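Kettunen Household Support
Ticket: Heavy creasing in black garment after wash and spin
Category: Washer / fabric care
Product: Kettunen front loader, bought used
Opened by: Jyoti Bajpai
Assigned to: Tapio Savolainen
Opened: 5 Apr 2019
Status: Closed, resolved by settings change

Problem as reported

Black items come out of the Mixed cycle with hard creases that stay in after drying. The worst one is a long black garment I wash every week. Shirts in other colors have some creasing but they relax overnight on the rack. The black one does not. I do not own an ironing board and use the bed as the flat surface, with the quilt rolled back out of the way.

Cycle: Mixed, default temperature, spin left on whatever the panel offers. Detergent is Drolel liquid, one cap. No softener. The garment is dried on a rack by the window and then goes on the bed to be pressed out by hand and folded.

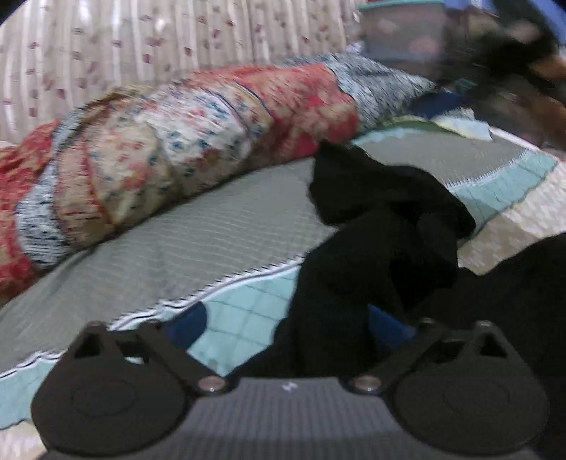 The creases run lengthwise, mainly through the narrow half. Pressing by hand gets rid of the shallow ones. The deep ones come back as soon as the fabric is picked up. I tried hanging it in the bathroom during a shower, no change. I tried a second rinse, and that made it worse.

Jyoti Bajpai

Reply 1 — Tapio Savolainen

Thank you for the details. Creasing that survives drying is normally set in the spin and not in the wash. Please send the following:

1. Spin speed shown on the panel when Mixed is selected.
2. What else was in the drum with the garment.
3. Time between the end of the cycle and taking the load out.
4. Washing instructions from the garment's care label, if it still has one.

Please do not run any more second rinses for now. Each one ends in its own spin.

Reply 2 — Jyoti Bajpai

1. 700.
2. Last time: two bath towels, a fitted sheet, the garment.
3. Varies. I start it before I leave for work, so sometimes most of the day.
4. Label is there but washed out. I can make out the tub symbol and nothing inside it. Maker is Winico.

Also, at the end of the cycle the garment is usually inside the fitted sheet, wound up tight. I assumed this was normal.

Reply 3 — Tapio Savolainen

It is common, and it is the likely cause. A fitted sheet closes up into a bag as the drum reverses. Smaller pieces go in and stay in, and the spin then presses them into a rope. Leaving the load for hours afterward holds the folds in place.

Please run the tests below in order and change one thing at a time. Return the garment to the same starting condition before each test — soak in cool water for 11 minutes, smooth it flat, then wash.

Test A: same cycle, same speed, no sheet in the load.
Test B: as A, spin reduced to 400.
Test C: as B, load taken out as soon as the door unlocks.

To reduce the speed, select Mixed, then press Spin until the number changes. The panel does not save it. It has to be set every time, before Start.

For checking the result, lay the garment on the bed without pulling on it and look at it before smoothing anything. If it is smoothed first, the tests cannot be compared. Spread the wide end first and let the narrow end fall where it wants to.

Reply 4 — Jyoti Bajpai

Test A done. Less rope, still creased. The wide half is acceptable. The narrow half bunches up at the end and does not lie flat.

Test B done. Clear improvement. It came out heavier and took a lot longer on the rack, but the lengthwise creases are mostly gone from the wide half.

Test C not done yet. It has to wait for a day when I am home.
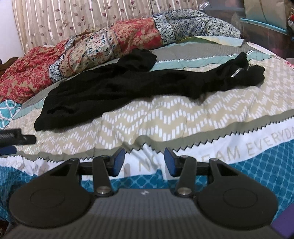
Attachment 2: Black garment laid out on the bed, quilt rolled behind it, narrow end at right.

One question on the surface. The bed has several layers on it and there is a ripple in the top sheet that I can't get rid of. Does that affect the check? I can strip it down to the mattress if needed.

Reply 5 — Tapio Savolainen

No need to strip the bed. A soft surface is fine for looking at creases, less good for pressing them out. Pull the sheet tight from the near side first if the ripple runs under the fabric, or move the garment away from it. For pressing, a folded towel on a table works better than layered bedding, which gives under the hand.

I asked Saimi Turunen in fabric care about the narrow end. Her notes:

— Fabric that is gathered or doubled holds water longer than a single layer. It dries last and keeps whatever shape it was in.
— Open it out by hand before it goes on the rack, and turn it once while it is still damp.
— The Drolel dose is too high for a small load. A full cap is meant for a full drum. Residue stiffens dark fabric and sharpens the folds.
— Dellano crease spray can be used on test days only if it is used on all of them. Preferably leave it out until the tests are finished.

Reply 6 — Jyoti Bajpai

Test C done, half a cap of Drolel, no spray, narrow end opened out before drying. Wide half flat. Narrow half has one fold left near the end, which went away with hand pressing on a towel. It has not come back after two days on a hanger.

The sheet now goes in its own load with the towels. I will keep the spin at 400 for anything black. Would be good if the machine remembered it.

Reply 7 — Tapio Savolainen

Noted. The panel behavior is already logged as a feature request by Þórarinn Bach and I have added this ticket number to it. There is no date for a change.

Resolution: separate load, spin 400, prompt unloading, reduced detergent. No fault found in the machine. Ticket closed. Replying to this thread before the end of June will reopen it.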